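**Notes for the safety talk, Wed 21 September. Slot is short, so skip the company slide and go straight in.**

## Opening

Hi everybody! I get to talk about my favorite failure, the one where our pushing arm at Drellon tried to go straight through its own work board. Nothing broke, no one was hurt, and I learned more from it than from all the runs that went well.

Ask for hands: who has had an arm do exactly what it was told and still scared them?

## The job

The task is called Rekeo. You type a plain request ("move the red star next to the blue cube") and the arm slides the blocks with a rod. No gripping at all. The rod tip is meant to stay at one height over the board the whole time, so the planner only has to think in two directions. I love how simple that is. It also means we stopped thinking about the third direction - and that's where it bit us.

(Click. Give them a few seconds to look.)
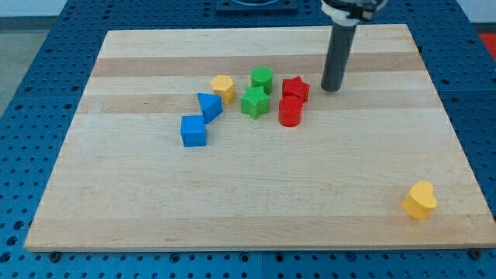
*Rekeo board with eight blocks, rod tip just right of the red star.*

Point at the tip. Ask the room how much space they think there is under it. Let them guess. Don't answer yet!

## What went wrong

- Back in May we swapped the rod and ran the length calibration again.
- The new length was saved, but the motion program kept the old one until a full restart. We had only done a soft reset.
- New rod was 2 mm longer than the old one. That was nearly all our clearance.
- Run 157 of the day: tip touches wood on a long push. Arm feels the drag, reads it as a heavy block, pushes harder.
- Force stop trips. Arm halts. So far so good.
- Then the recovery routine kicks in and its first move is DOWN, to "find" the board.

Pause here. People usually groan. It's a great groan.

## Why the stop didn't save us

The force stop worked every single time. Recovery cleared it and tried again, with no limit on retries and no person in the loop. I was standing right there and thought the clicking was the brakes being tested.

We went back through 1,057 logged runs. In 425 of them the tip had brushed the board lightly and the log called it "contact, block". We had the warning for weeks and it was filed under success!

## What we changed

1. Recovery always goes up first. Always.
2. One automatic retry, then it waits for someone to press the button.
3. Rod length is checked at startup against a touch on a fixed post. If it doesn't match, no motion.
4. Contact with no block near the tip gets its own log line.

The Cirkton cell runs the same recovery code, so it got the same patch. If you borrowed our code, please check yours this week. I'll stay after and help you find the line.

## If there's time

Play the sound clip of the clicking. Volume up, the room speakers are weak.

Questions. Somebody will ask about a spring-loaded tip: yes, we want one, the drawing is in the Tseng folder, and I'd love a second pair of eyes on it.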